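Print | E-mail

Sweets, rent and the long way to Wivstead

April 2024

She has ten minutes, she says, then there's a delivery. It ends up being closer to an hour, with breaks. The candy shop on the main street in Hedby is narrow, you turn sideways to get past the register, and the owner talks while she weighs and bags.

No name please. "Everybody here knows who I am anyway and the rest don't need to."

She took the shop over from a couple who wanted to retire. Before that, payroll for a furniture company. No background in sugar at all. "I could make fudge. Bad fudge."

The first thing she learned was rent. It's now $1,805 a month, up from $1,405 when she signed, and the new lease is on the counter with coffee on it. She hasn't signed that one yet. "They send it by e-mail and then they send it by regular mail and then a guy calls. I know how much it is. I can read."

So why stay in Hedby? Foot traffic, mostly. The school lets out two blocks up. There's the bus stop. Wivstead is cheaper and she did go look, twice, a former shoe store with a good back room. But the street is dead after lunch over there. "You'd sell to the people who park by mistake."

What sells has changed too. Penny candy by the scoop used to carry the place, the previous owners told her, and she kept the jars. Kids still want the jars. Parents want something wrapped, with a label, with the nuts listed. She gets it. She has a nephew with an allergy and says she reads every box that comes in the door, then reads it again when the box design changes, becuase that's when they change the recipe.

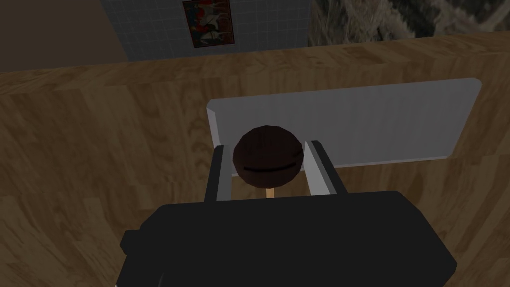 TRADE TALK

Most of her stock comes through Mota, a wholesaler with a minimum order of 40 cases. For a store this size that is a lot of cases. She stacks them in the hall, the bathroom, one summer in her own dining room. Chocolate was out of the question in the dining room. "Hard candy only. My husband ate dinner next to root beer barrels till school started."

Could small shops order together? They tried. Four of them, her and 3 others along the Urkine valley, one order split at the end. It lasted two seasons. Someone always wanted more sours and less licorice, and someone had to own a van. She had the van.

She doesn't sound bitter about it. She'd do it again with a written list and a deadline. "We did it all by phone. You can't do licorice by phone."

And sugar prices? Up. Cocoa, worse. She raised chocolate first, then everything on a stick, then the gift boxes, and left the jars alone. That was deliberate. A kid comes in with coins and the coins have to buy something. If that stops, she says, the kid stops, and in ten years there's no grown up who remembers the place and brings their own.

Customers complained about the gift boxes. Not to her face. One wrote a review. She printed it out and it's taped up by the sink, two stars, "smaller than last year." It was the same box. She measured it.

The door goes. Two girls, a long discussion over the jars, a paper bag, gone. She picks up in the middle of the sentence she left.

Hours are the hard part, more than money. Open six days, paperwork on the seventh. Holidays are the busy time so there aren't holidays. She had one part-timer who left for college and hasn't been replaced. The pay she can offer loses to the supermarket, she's looked at it every way there is. "And they get a discount on real food."

Would she tell somebody else to do it? Long pause, and she straightens the bags.

"Work in one first. A whole December. Then come ask me."

What about selling online. She had a site, someone's cousin built it, it went down and stayed down. Postage on a pound of taffy was nearly the taffy. People do still call and ask her to mail things, old customers who moved away, and she does it, at a loss, at the post office line on her lunch break. No plans to fix the site.

The delivery turns up. Wrong boxes, two of them. She's signing and arguing at the same time. The lease has to go back in May, and she says she'll proably sign. She wants them to fix the back step first. She's put that in writing, and she has a copy.

Print this article | E-mail this article

RELATED
- Wivstead parking: what the shops want
- Bread at 4 a.m., a baker's week
- How to read a commercial lease
- Hedby hardware store to close its upstairs
- Urkine valley farm stands, opening times

Get our newsletter. Local business stories in your inbox. Enter your e-mail address to sign up. You can unsubscribe at any time.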